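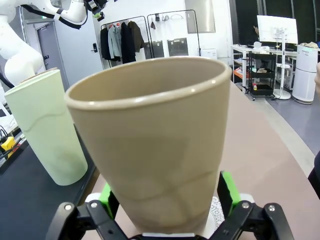 # White film on reusable drinking cups after the dishwasher

**tea_room_b**

Posted in: Kitchen > Washing and descaling

We use polypropylene tumblers for a drinks table in Movdale. After several months of machine washing they have a dull white film on the inside wall. It is worst below the halfway line. A fingernail scratches it off, but a sponge and dish soap do nothing. The lighter colors hide it when wet, and it shows again once they dry.

Details:

- Tap water here is listed at 400 ppm hardness.
- Dishwasher is a Mevavness under-counter model, normal cycle, heated dry on.
- Detergent is Pillska powder. No rinse aid.
- The film does not feel greasy.

Is this scale, or is the plastic breaking down? If it is scale, what removes it without leaving a taste? Vinegar worked on one test cup but the smell stayed for days.

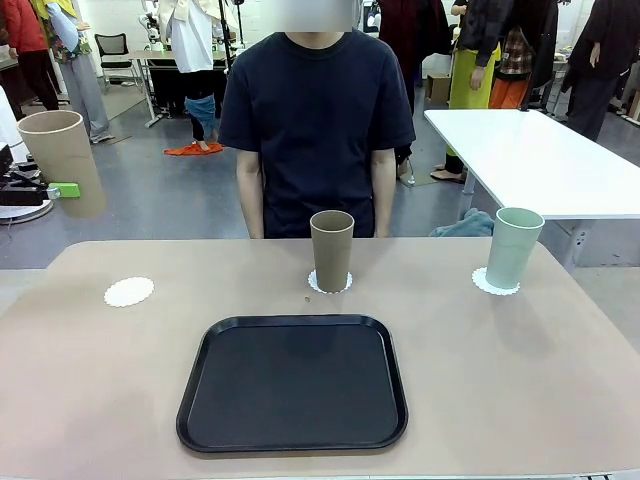 *The drinks table, front view. Rounded corners, beige top.*

I would also like to know if the detergent dose should change. The box gives one amount for all water types.

## Replies

**Gerd Kuhlmann**

If it scratches off with a nail, test it before you decide. Put a drop of vinegar on a dry patch and wait. Carbonate scale dissolves and may fizz slightly. If the patch stays dull after rinsing and drying, the surface is etched or abraded, and no cleaner will bring it back.

For scale, use citric acid. It has little smell and rinses clean.

1. Dissolve 30 grams of food-grade citric acid in 2 liters of warm water. Warm tap water is enough. Very hot solutions in hard water can leave a calcium citrate deposit that is harder to remove than what you started with.
2. Submerge the cups on their sides so no air is trapped in the base.
3. Soak for 15 minutes. Wipe with a soft cloth. Do not use the green side of a sponge on polypropylene.
4. Rinse twice and stand them upside down on a rack with airflow underneath.

Do not mix this with bleach or any chlorine cleaner, and do not leave the solution in an aluminum tray.

On the detergent: at 400 ppm the salt softener in the machine matters more than the dose. Check that the reservoir has dishwasher salt in it and that the hardness setting matches your water. Most units ship on a low setting. Add rinse aid and turn off heated dry. Heated dry bakes whatever minerals are left in the last drops onto the wall.

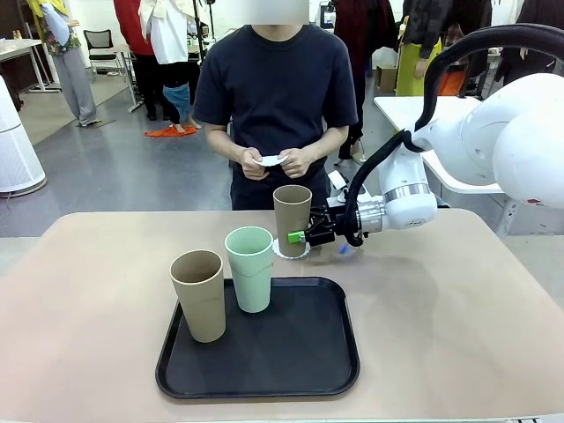 ### Follow-up on storage

Stack only when fully dry. Water held between two nested cups evaporates slowly and leaves a ring at the contact line. People often report that ring as a separate problem. It is the same scale and the same treatment works.

**Leclerc**

Agree with the citric acid. I run an empty cycle with it every August, whether the machine needs it or not. Check the spray arm holes too. Mine were half blocked and the top rack never got a proper rinse.
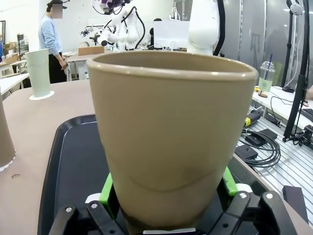 *Tan tumbler, narrower toward the base.*

Tapered cups also need to be tilted in the rack. If the foot is recessed it holds water when the cup is upside down, and that drips onto whatever is below when you unload.

**mopbucket**

just buy new ones, they are cheap. vinegar smell goes away if you leave them outside

**tea_room_b**

Drop test done. The patch cleared completely, so it is scale. The salt reservoir was empty and the hardness setting was on the lowest step. I have filled it and set it to match the water report. Citric acid is on order. Marking Gerd's reply as accepted.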